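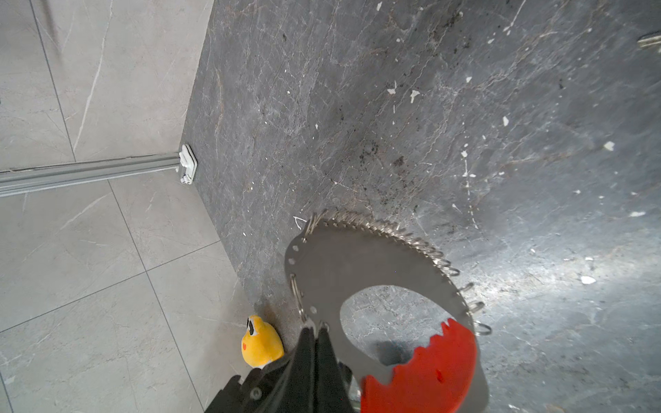 Nimstead's open afternoon at Kernesside was sold to us as a look at "self-checking grasps", and I went along expecting a slide deck. The idea is simple enough: the arm picks something up, makes its own guess at how secure the hold is, and tries again if the guess is low. Yaw Addo, who ran our group through it, likes awkward objects, and I'll give him that. The flat metal ring the two black fingers had by its near edge, with small split rings crowded along part of the rim and a red saw-toothed piece attached, is nobody's idea of an easy part. Nor is scuffed, paint-flecked dark marble with a bright patch of glare a flattering background for a wrist camera.

My trouble is with the score. The handout gives 146 grasps over 47 objects, and says the self-check caught most of the bad ones. Most of how many? I asked twice. Augustina Aryee, who did the analysis, told me the bad grasps were labelled by the same two people who tuned the threshold, and that a blind relabelling is planned for December. Good. I'd have waited for it before printing the handout in colour.

There's also the matter of what counts as a hold. Here it means the fingers are closed on the object and the arm hasn't dropped it after 20 seconds. A ring pinched at one edge could pass that test and still swing about the moment you tried to hang it on a hook. Addo agreed, and said moving the load was "the next paper".

The tea was decent and the parking was not. I'll go back for the relabelled numbers.

Recent visits
Dorkley: sorting line, second look
Joly workshop open day
Two labs, one gripper, different results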